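Clandex Opens Home Practice Rooms in Osville to Collect Examples for Household Robots

OSVILLE, Sat 21 May

Clandex, a developer of learning software for household robots, announced today the opening of its new practice rooms in Osville. In these rooms, human operators guide full-size humanoid robots through ordinary home and shopping tasks, and every movement is recorded. The recordings will be used to train Flako, the company's learning system for two-handed work.

The site has six rooms. Each of them is furnished like a small living space, with shelves, beds and tables of the type people buy for their own homes. The furniture is moved between sessions, so that the system does not learn one fixed position only.

"A robot that has seen one shelf knows one shelf," said King-fai Ng, head of data collection at Clandex. "We want Flako to meet many shelves, many baskets and many ways to hold an apple. For this we need people with patience, and I am glad to say that we have found them in Osville."

Work in the rooms began in January with a trial period. During this period the team recorded up to 380 examples in one day. An example is one complete try at a task, from the first movement until the operator gives the stop signal. Tries in which an item is dropped are also kept, and they are marked separately. According to the company, the learning system can use them to understand how a grasp goes wrong and how a person corrects it.

The first group of tasks is called Tam. It contains 30 tasks, and most of them ask the robot to use both hands for different purposes at the same moment. In the shopping tasks, one hand must carry a basket while the other reaches into a shelf. Moushumi Biswas, who leads the operator team, explained that such tasks are harder to demonstrate than they look.

"When you carry a basket yourself, you do not think about it," said Biswas. "When you guide a robot, you must think about the basket all the time. If you forget it for a moment, the arm goes down and the basket hits the shelf. A new operator needs four weeks of training before we keep the recordings."

After each session, the recordings are checked by a second person who was not in the room. This person writes a short sentence for each example in plain language, such as "take the red fruit from the middle shelf." The sentences help Flako to connect spoken requests with movements. Hiu-tung Kong, who is responsible for the checking work, said that her group rejects any example in which the sentence and the movement do not agree.

No recordings are made in private homes, and visitors are not recorded. Operators work in pairs and change places during the shift.

Clandex plans to add kitchen and laundry tasks to Tam after the shopping tasks are finished. The company is also looking for more operators in the Osville area. Experience with robots is not required, but applicants should be comfortable with standing work and should be able to repeat the same task many times with the same care.

About Clandex
Clandex develops learning software for robots that work in homes and small shops. Its main product is Flako.

Press contact: Godfrey Mfaume, Clandex, Osville
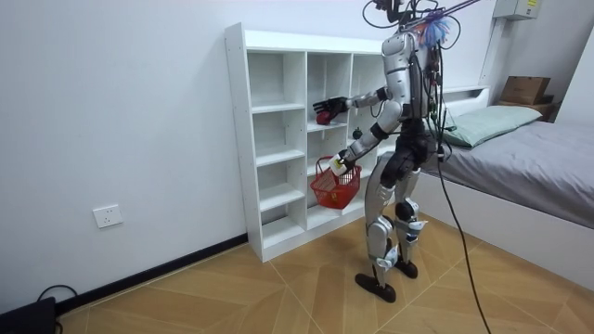
A humanoid robot reaches into a shelf with a small red object in one hand and a shopping basket in the other. Photo: Clandex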